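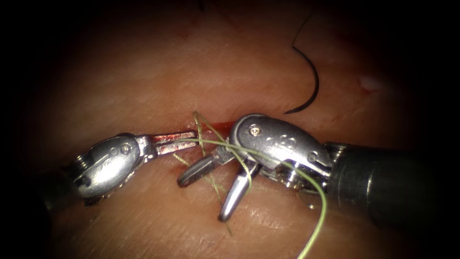
Diapositiva 1. Los dos instrumentos sobre la incisión, con el hilo verde y la aguja curva.

Seminarios > Robótica quirúrgica > Notas del ponente

20 de enero de 2025. Proyecto Givine, charla de mediodía.

Saludar, agradecer la invitación a Cadis. Hablar despacio. El español no es mi lengua materna y las palabras "nudo" y "nodo" las confundo cuando tengo prisa.

Diapositiva 1. Dejarla en pantalla mientras la gente se sienta. Empezar con el hilo: sube en un lazo flojo y pasa por encima de las pinzas. Para una persona es fácil decir cuál parte está delante de cuál. Para nuestro método es la pregunta principal de la charla. Señalar también la aguja, que está a la derecha, apoyada en el tejido. Pedir al público que mire los tramos finos debajo de las pinzas, algunos están desenfocados – volveré a ellos en la diapositiva 4.

Diapositiva 2. El problema. Queremos estimar la forma del hilo a partir de una sola vista, sin marcadores. Los trabajos anteriores del grupo seguían solamente la aguja, y el hilo se trataba como ruido. Explicar la diferencia entre detectar píxeles verdes y recuperar el orden de los cruces.

Diapositiva 3. Datos. Tenemos 425 secuencias de sutura, y de ellas 212 llevan anotación completa del hilo. Las demás se usan sin etiqueta en la primera fase del entrenamiento. Decir claramente que cada cruce lo anotaron dos personas por separado, y que los desacuerdos se guardaron como tercera clase, "no se puede decidir". (Si preguntan por qué no forzar una decisión: el brazo puede esperar, es mejor que inventar.)

Diapositiva 4. Método. Rukine es la red que propone la curva. Después el módulo Shahbazi ordena los cruces y devuelve una confianza para cada uno. No entrar en la función de coste, está en el apéndice. Los reflejos del metal son la causa de error más frecuente, más que la sangre. Los tramos desenfocados vienen en segundo lugar.

Diapositiva 5. Resultados. El error en el orden de los cruces baja casi 20 % respecto a seguir sólo la aguja y extrapolar el hilo. Leer la tabla por filas, no por columnas. En 6 secuencias el resultado es peor que antes; mostrarlas, no saltarlas.

Diapositiva 6. Lo que falta. Hilo de otros colores, y vídeo con humo. En febrero repetimos las pruebas con la cámara nueva.

Preguntas. Si queda tiempo, volver a la diapositiva 1.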